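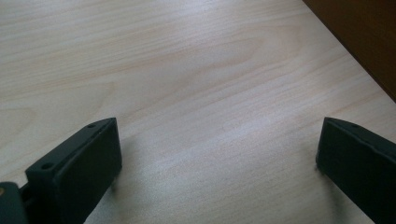

Attachment 1. Tabletop, light wood, with far edge at upper right.

Etgate Furniture Support
Ticket 258: Surface finish, Adomaitis table
Site: Fodolcombe Library, study room
Opened: 16 April 2018
Category: Finish and surface care
Priority: Normal
Status: Closed, with follow-up at customer's request

Summary of request
The customer reports a pale area on the top of one Adomaitis table in the study room. The area is most noticeable in the afternoon. The customer asks whether the finish has been damaged by the cleaning product now in use and whether the top must be refinished. The table was delivered in February and has been in daily use. The remaining tables from the same order, 4 in all, are not part of this request.

Entry 1. Support desk
The request was received by web form with one attachment. The attachment shows a smooth, slightly glossy surface. A soft, pale sheen lies across part of the top, and the grain is harder to see there. Toward the far edge the wood is a little darker and the grain is more distinct. The cause of the pale area cannot be determined from the attachment. It may be reflected light, cleaner residue, or a change in the finish itself. The customer was asked to state which product is used on the table, how it is diluted, and whether the pale area stays in place when the table is turned.

Entry 2. Customer
The table is wiped at closing with Jasilix surface cleaner. The product is mixed in a bucket by the evening staff and the dilution is not measured. A dry cloth is not used afterward. We have not turned the table. Please advise whether it can be moved by two people, as the room is also used for public meetings and we would like to do this before opening. The inventory number is 162.

Entry 3. Support desk
The table may be moved by two people. It should be lifted by the frame under the top and not by the edge of the top. The following steps are to be carried out in order.

Step 1. View the pale area from two sides of the table. Record whether it moves.
Step 2. Turn the table end for end and view it again from the original side.
Step 3. Wipe one half of the area with a soft cloth dampened with plain water. Dry it at once with a second cloth, following the grain.
Step 4. After one hour, compare the two halves with the room lights off and the blinds closed.

Polish, oil and abrasive pads are not to be used until the results have been reviewed.

Entry 4. Customer
Steps 1 through 4 are complete. Most of the pale area moved when viewed from the other side of the table. After turning, it appeared on the window side as before. A faint film remained in one place. The half wiped with water is clear. The other half still feels slightly sticky.

Entry 5. Support desk
The results are consistent with window light reflected from the finish, together with a light buildup of cleaner. No damage to the finish is indicated and refinishing is not recommended. The second half should be cleaned as in Step 3. Jasilix should be measured according to its label, and the top should be dried after each wiping. Care sheet 41 was sent to the customer.

Entry 6. Customer
The second half has been cleaned and the film is gone. The care sheet has been posted in the supply closet. We would like to receive the price list for replacement blinds.

Entry 7. Support desk
The request for blinds was forwarded to the sales office. Ticket closed.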